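Cletenari Opens Second Round of Hand-Collected Task Recordings for Household Robots

Program adds 800 recordings of soft-goods handling and invites partner sites to apply from August

Cletenari announced today that it has opened the second round of its Porora program, which gathers recordings of people doing everyday handling work so that a learning system can be trained on them. The new round covers soft goods such as garments, pouches, straps and covers. It follows a first round devoted to rigid items, which closed with 2402 accepted recordings.

The second round sets a target of 800 accepted recordings. Of these, 292 have already passed review. The remainder will be collected at the company's own workroom and at partner sites selected later this year.

"Our first round taught us a great deal about cups, boxes and lids," said Ritva Jääskeläinen, program director at Cletenari. "Fabric is a harder subject. It changes shape in the grip, it hides its own edges, and two people will pick up the same piece in quite different ways. We want all of those ways in the collection."

How the recordings are made

Collectors work with a hand-held gripper that carries its own camera. The collector holds the tool, closes its two fingers on an item and carries out the task at a normal pace. The view from the tool is stored along with the opening of the fingers, and the two records are matched before review.

Sessions take place on ordinary work tables. Collectors are asked to leave the tables as they find them, including marks on the surface and any cords lying nearby. Items vary in color and texture, and black fabric has been given a larger share of this round after reviewers found that dark, folded material was thinly covered in the earlier set.

"A black cloth between two black fingers leaves very little for the system to go on," said Iddrisu Annan, who leads data review. "You have an outline against the table and a few folds that catch the light. Those recordings take longer to check, and we have set aside extra review hours for them."
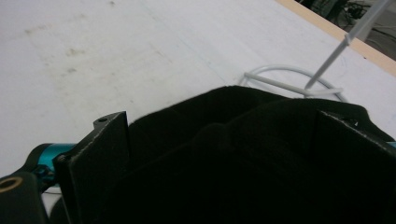
Review and acceptance

Each recording is checked by two reviewers working separately. A recording is accepted when both agree that the grip can be followed from start to finish and that the task label is correct. Recordings in which the item slips are kept and labeled as such. Those with missing finger data are returned to the collector.

Accepted recordings are passed to Arthur, the company's training platform, where they are grouped by task and by type of material. A portion is held back from training and used only for testing.

Partner sites

Cletenari will accept applications from partner sites beginning in August. Up to 20 sites will be chosen. Each will receive two gripper tools, a set of written procedures and one day of on-site instruction led by Amerley Laryea, head of collector training.

The Erel workshop, which took part in the first round, has confirmed that it will continue. "Our staff learned the tool quickly, and the written procedures have been much improved," said Tincuța Stanciu, operations manager at Erel. "We expect to begin with folding tasks and move on to bags and straps."

Applicants must have a dedicated room with steady lighting and at least two trained collectors available during working hours. Application forms may be requested from the program office.

Press contact

Ruxandra Bălan
Communications Office, Cletenari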